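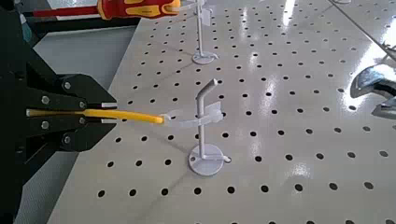 Hook stand with yellow rod and clip, clip at mid-post.

Vudameo Hook Stand Set

Version notes updated 24th February. Maintainer: Eftychia Gkikas. Fixture drawings: Sotiris Papadakis.

Summary

Vudameo covers one small tabletop activity: placing and removing a clip on an upright stand. The set holds 2,894 stills from 208 sessions. Each still has one line in the index file and one label for clip position.

Objects

Stand. White, with a thin vertical post on a round, flat base disc. The disc has a raised rim. The top of the post bends at an angle and ends in a short hooked tip. Labels refer to the bent part as "tip" and everything under it as "post".

Rod. Yellow, long and slender, smooth, with a slight taper. It is annotated as a single part along its full length.

Clip. Translucent whitish plastic at one end of the rod, with flat tabs to either side. The outline is irregular, so polygon labels are looser here than on the stand. Do not use them to measure the tabs.

Table. The surface has holes. The stand is placed near one of them, with a small fastener at the side of the base disc. Fastener and hole are labeled separately - older index files merged them under "mount".

Position labels

clip_low: clip on the lower third of the post
clip_mid: clip on the middle third
clip_high: clip on the upper third, below the bend
clip_tip: clip touching the bent part
clip_off: no contact with the stand

Contact is judged by eye from a single still. A clip pressed against the post and a clip hooked around it get the same label. Rigoberto Villaseñor relabeled 40 stills in September after the two were found to be mixed up in the first release.

Layout

stills/ one folder per session
index.csv file name, session, position label
parts/ polygons for stand, rod, clip, fastener, hole
splits/ train and test lists, divided by session

Known problems

The clip is pale and so is the stand. Where they overlap, the boundary between the two polygons can be off by several pixels.

26 sessions have no hole polygons. They are listed in splits/no_hole.txt and kept out of the test list.

Rod polygons stop where the clip begins - the part seen through the clip is left out.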